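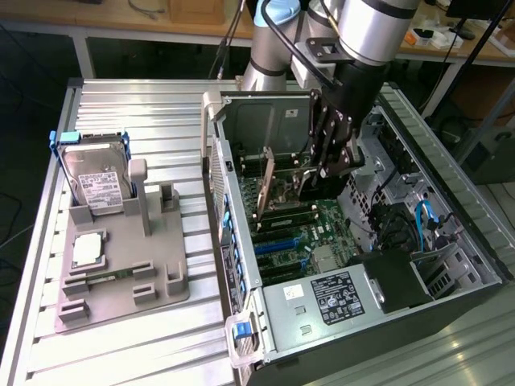

**Figure 4.1** A desktop tower laid on its side and opened for service. A hard drive, a processor, and a memory module are set out in a fixture to the left of the case.

# Chapter 4: Inside the Desktop Case

**In this chapter you will learn to**

- name the main parts found inside a desktop tower
- tell expansion slots, memory slots, and drive bays apart
- trace power from the supply to the motherboard
- lay out a work area for taking parts out and putting them back

**Words to know:** motherboard, expansion slot, DIMM, heat sink, power supply unit, SATA, drive bay, capacitor, latch

Firouzeh Mohammadi ran the repair bench at the Skendthorpe school district for many years. New staff there were given a closed tower and a blank sheet of paper on their first morning. They opened the case and drew what they found before they were allowed to touch a screw. The drawings were often poor. By October most of the staff could open any machine in the district and find the part they wanted without a manual.

This chapter follows the same order. You will look first, name the parts second, and remove nothing until Section 4.3.

## 4.1 Getting the case ready

Shut the computer down from the operating system. Turn off the switch on the power supply if there is one, and pull the power cord. Press the front power button once with the cord out. Put on your wrist strap and clip it to bare metal on the case.

Lay the tower on its side with the removable panel facing up. Most panels are held by thumbscrews or a latch at the rear. Put the screws in a cup or tray and write down where they came from. Screws for the case and screws for the drives often have different threads, and a drive can be damaged by a screw that is too long.

Keep one side of the table clear for parts. Loose parts should lie flat or stand in a holder made for them. A processor is always set down with its metal heat spreader facing up if it has pins or contact pads underneath, and it should have a place of its own where nothing can slide onto it. Memory modules are held by the edges.

## 4.2 Finding your way around
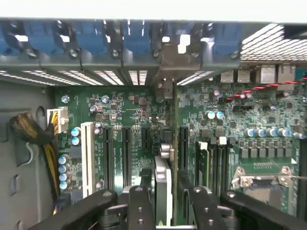 Expansion slots are the easiest landmark on most motherboards. They lie parallel to one another and end near the rear wall of the case, so that the sockets on a card can be reached from outside. Length is the first thing to check when you match a card to a slot. On the green board in this section, a long white slot runs beside three black ones, and the third black slot is shorter than its neighbors. The row of blue clips along the rear wall is for retaining cards, and a card should not be pulled while its clip is closed.

Power reaches the motherboard through a wide connector with many pins. Its wires are color coded on many supplies. Yellow wires carry 12 volts, and black wires are ground. The bundle is stiff, so route it along the side of the case and away from fans before the panel goes back on.

Capacitors are the small cylinders that stand upright on the board. They smooth the supply of current to nearby parts. Look at the tops. A healthy capacitor is flat on top, and one that bulges or leaks should be reported.

Memory modules sit in long, narrow DIMM slots with a latch at one or both ends. Heat sinks are blocks of metal, usually finned, that carry heat away from the chips beneath them. The power supply is a metal box with a label listing its ratings. Drives are mounted in a cage or caddy and connect by two cables, one for data and one for power.

### Activity 4A: Draw the case

Work with a partner. You need one Kettle training tower, or any other desktop your instructor provides, and a pencil.

1. Open the case as described in Section 4.1.
2. Draw the outline of the case and the motherboard.
3. Add the power supply, the drive cage, the memory slots, and the expansion slots.
4. Trace the main power cable from the supply to the board and mark its path.
5. Trade drawings with another pair and find each labeled part in their machine.

Keep your drawing. You will add screw locations to it in Section 4.3. A blank parts chart is on page 246, and the full list of connectors begins on page 281.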